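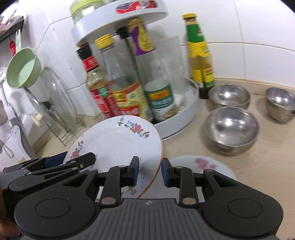 The Flowered Plates and the Turntable: A Small Kitchen Gallery

I have never trusted kitchen organizers. Every fall the Hinstead catalog offers another 100 ways to store a bottle of vinegar, and most of them store it worse than a shelf did. So I came to this counter with low expectations — a two-tier turntable for the condiments, a wire rack for the pot lid, and white plates with flowers and a thin gold rim.

The turntable first. Two tiers sounds like twice the space. It's also twice the number of places to lose the oyster sauce. I will admit the bottles take up less counter than they would in a row, though a tall one still has to go on the lower tray if there's a shelf overhead.
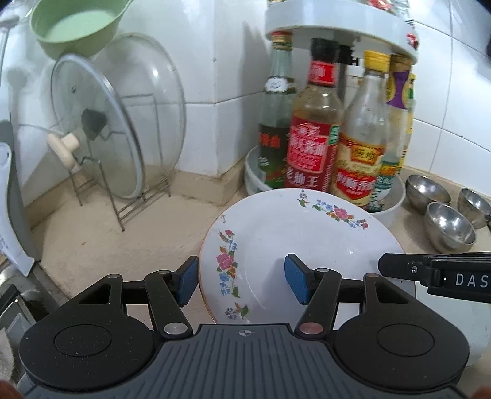

Mogensen sells a lid rack for more than I'd pay for the lid. A plain wire one holds a glass lid upright by the wall, and I can't see what the extra money would do.

Steel bowls are the one thing here I'd defend without being asked. They dent, they look dull after a year, and they go on being bowls.

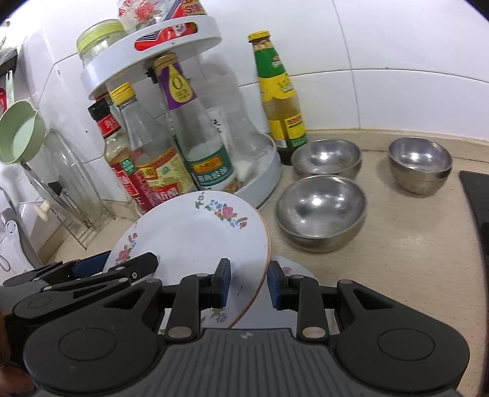

As for gold rims, I'm told they're fine for everyday use. Mine at home came from Nesura and had lost most of its gold by November. Pretty roses, though. I'd keep them out of the microwave and wouldn't stack them seven high, whatever the leaflet says.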